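Lista de revisión del taller comunitario Tirton, sala de manualidades
Revisión de febrero, jueves por la tarde
Revisa: Yaneth Espinoza
Acompaña: Mereana Rewi

¡Qué gusto volver a esta sala! Dejo cada punto con su resultado y un comentario, como siempre, y al final lo pendiente.

1. Salidas y pasillos
Puerta principal abre hacia fuera: SÍ
Pasillo hasta el patio despejado: SÍ
Comentario: en otoño teníamos ahí las cajas de lana y había que pasar de lado. Ahora se camina estupendamente, bravo por el grupo de tejido.

2. Extintores y alarma
Extintor junto al fregadero con presión correcta: SÍ
Etiqueta de mantenimiento legible: NO
Comentario: la etiqueta se ha borrado por completo. Pedir copia a Dellbridge, referencia 128.
Prueba de alarma: SÍ, y se oye hasta en el almacén.

3. Herramientas de corte
Tijeras guardadas con la punta hacia abajo: SÍ
Cúteres con la hoja recogida: tres sin recoger
Comentario: los tres estaban en el cajón de abajo, el que abren también los niños de la tarde. Los he pasado al armario con llave. Mereana propone pintar de amarillo la silueta de cada herramienta en el panel, y me parece una idea fantástica.

4. Pistolas de cola y planchas
Cables sin cortes ni empalmes: SÍ
Soportes metálicos en su sitio: falta uno
Comentario: la plancha Pimon tiene el cable algo rígido cerca del enchufe. Todavía pasa, pero quiero volver a mirarla el mes que viene.

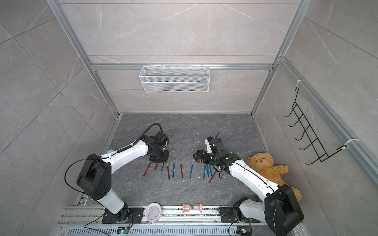
5. Materiales pequeños
Los palitos, cuentas y botones son lo que más alegría da en esta sala y también lo que más acaba en el suelo. Botes con tapa de rosca: SÍ. Cuentas fuera del alcance de los menores de tres años: SÍ. Los palitos finos de colores, rojos y azules, conviene revisarlos uno a uno antes de cada sesión infantil y apartar los astillados; extendidos en una fila suelta se repasan en un momento. Los que se descarten van a la caja de encendido, nunca de vuelta al bote.

6. Pinturas y pegamentos
Envases con etiqueta original: NO, hay barniz en un tarro de mermelada
Ventana practicable: SÍ
Comentario: el tarro sale hoy mismo. La ventana nueva es una maravilla, corre con un dedo.

7. Botiquín
Tiritas, gasas y suero: SÍ
Pinzas: NO
Comentario: las pinzas hacen falta de verdad, casi todas las anotaciones del cuaderno son de astillas. Próxima anotación: número 79.

Pendiente
Etiqueta del extintor: Yaneth
Soporte de la pistola de cola: Mereana
Pinzas para el botiquín: Mereana
Plancha Pimon: volver a mirar en marzo

Resultado: APTA con correcciones. Las sesiones siguen en su horario.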